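Software engineer, manipulation planning. Pavitley team, Gultgate office, start in February if you can

We write the planner and grasp code for two-armed robots. Mostly sim right now, grocery-type items on a table, boxes and cans. C++ and Python.
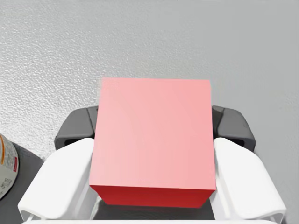 Posted by: Paquette
Hiring lead, Plullier Robotics

What you'd do: own the grasp planner. Two arms, one shared table, collision checks that are too slow. Current regression set is 1,830 sim episodes and takes almost 19 hours. We want it down to 4.

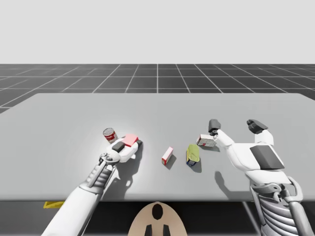 Plullier Jobs Bulletin, no. 15

Need to have: solid C++, motion planning of any flavor, comfortable reading other peoples code. Has debugged a controller at a bad hour. Perception background nice, not required.

Also nice: contact sims, pose estimation, CI for robotics. The arms share one scheduler

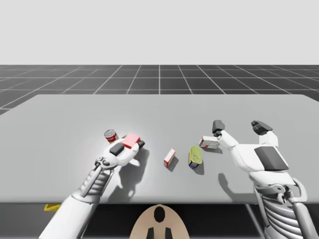 and it was written in a rush, so expect to rewrite a good chunk of it in your first months. You pick the approach. Tooling budget is there, ask for it.

Hybrid ok, no agencies pls. Relocation help avaliable.

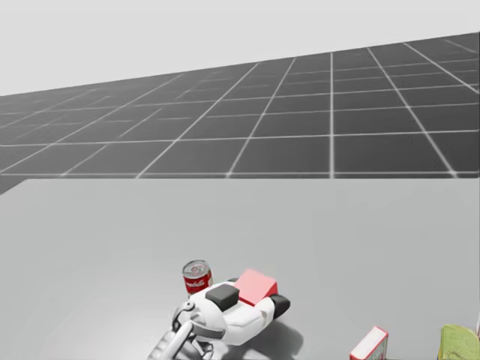
How to apply

Resume plus a link to code you wrote. No cover letter. Short call, then a paid work sample. Thats it.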